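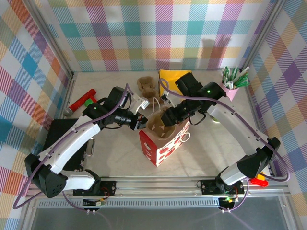
Gladys Urio escreveu que a secção 4 mandava ligar o braço direito antes de fixar a base, e que quem seguisse aquilo à letra ia acabar com o rail torto. Tem razão. Ordem trocada abaixo, passos renumerados. Se tiverem a versão impressa, deitem fora.

Revisão 1/17/26, célula Bovholm, dois braços, rail frontal.

## 4. Montagem e arranque dos braços

Antes de começar: alimentação desligada no quadro, não só no botão. Chave sextavada de 4, pano seco, marcador fino. Painel transparente da frente fica posto, só se tira para mexer nas placas.

### 4.1 Fixar as bases

1. Assentar a base esquerda no rail de alumínio. Parafusos à mão, sem apertar.
2. Base direita igual.
3. Medir entre bases: 641 mm, face interior a face interior. Medir à frente e atrás. Se não bater, a base está rodada.
4. Apertar em cruz, duas passagens. Marcar as cabeças com o marcador.
5. Empurrar cada braço para o lado com a mão. Se a base mexe, voltar ao 4.

> **Cuidado:** não usar o braço como pega para puxar a base. Já se estragou um cotovelo assim.

### 4.2 Cabos

O cabo roxo segue o braço por fora, com folga em cada junta. Folga a mais prende nos objectos, folga a menos puxa a ficha. Regra prática: esticar o braço todo, à mão, e o cabo ainda tem de fazer curva.

1. Passar o cabo pela base até à placa de circuito.
2. Prender com velcro. Abraçadeiras de plástico não, cortam a manga.
3. Rodar o punho até ao fim para os dois lados. Ver se o cabo raspa no cotovelo.
4. Ligar a ficha na placa. Entra só de uma maneira, se for preciso força está ao contrario.

Nota: a placa fica exposta. Nada de líquidos na célula, nem copos com água "só para o teste".

### 4.3 Primeira ligação

1. Apoiar os dois braços na posição de repouso. Mãos fora.
2. Ligar no quadro, depois o botão da célula.
3. Esperar 14 segundos. Não carregar em nada entretanto, o controlador Plirnus conta isso como pedido de reinício e começa tudo outra vez.
4. Ver a luz verde em cada braço, junto à garra. Apagada = cabo. Desligar e voltar ao 4.2, passo 4.
5. Abrir o Jelladik, confirmar que aparecem esquerdo e direito. Se aparecem trocados, trocar no menu, não nos cabos.

> **Cuidado:** sem travão nas juntas com a alimentação cortada. O braço cai. Segurar sempre antes de desligar.

### 4.4 Calibração das garras

Uma de cada vez. A outra fica parada e afastada do centro.

1. Fechar a garra sem nada entre os dedos. Guardar como zero.
2. Abrir ao máximo. Guardar.
3. Repetir o fecho. Se o zero mudou, limpar os dedos e recomeçar.
4. Limite de força a 60 no ecrã. Para papel e cartão baixar, senão amassa logo.
5. Copiar os valores para a folha da célula. À mão, sim, o Jelladik às vezes perde-os na actualização.

Suporte pequeno na ponta da garra: ver se não tem jogo. Apertar com dois dedos e mais nada, a rosca é fraca.

### 4.5 Teste com os dois braços

Objectos variados, leves, no centro da mesa. Um rígido, um mole, um que esteja de pé. Os altos e instáveis para trás, junto à parede do fundo, fora do caminho do cotovelo.

1. Velocidade reduzida.
2. Braço direito primeiro: descer ao centro na vertical, agarrar pelo topo, parar.
3. Braço esquerdo: pegar num bloco pequeno e mantê-lo logo acima da mesa.
4. Deixar os dois parados nessa posição, a segurar. Ver se algum desce devagar. Se desce, junta mal calibrada, anotar qual.
5. Largar, recuar, repousar.
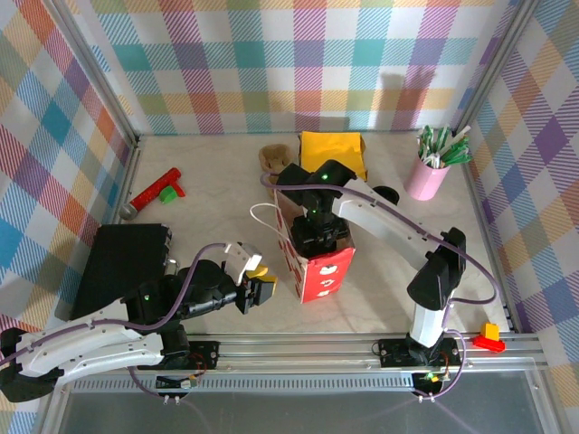
6. Repetir trocando os papéis, esquerdo no objecto alto e direito no bloco.
7. Aproximar os punhos no centro, devagar, até ao aviso de proximidade. Sem aviso: botão de emergência e rever a distância medida no 4.1.
8. Só depois disto passar a velocidade normal.

Fios e alças soltas dos objectos: atenção, enrolam-se nos dedos da garra. Se enrolar, parar, abrir a garra no ecrã, tirar com a mão. Não puxar com o braço.

### 4.6 Manutenção

- Todos os dias: pano seco nos dedos, olhar para os cabos roxos, olhar para as luzes.
- Todas as semanas: marcas nos parafusos das bases. Marca desalinhada = reapertar e refazer 4.4.
- Em Fevereiro: troca do velcro todo e limpeza do rail. Pedir o material à Makokha com tempo, demoram.

Pó nas placas tira-se com pincel, célula desligada. Ar comprimido não.

### 4.7 Avarias frequentes

**Luz acesa mas o braço não mexe.** Emergência armada. Rodar o botão, reiniciar no Jelladik.

**Braço treme parado.** Quase sempre base mal apertada. Depois cabo. Só depois o motor, e aí não abrir, mandar à Makokha.

**Garra não chega a fechar.** Zero perdido. Fazer 4.4 desde o inicio.

**Os dois braços param ao mesmo tempo.** Quadro ou Plirnus. Segurar os braços, desligar, esperar, ligar pelo 4.3.

Falta a tabela de códigos de erro, segue com a secção 5.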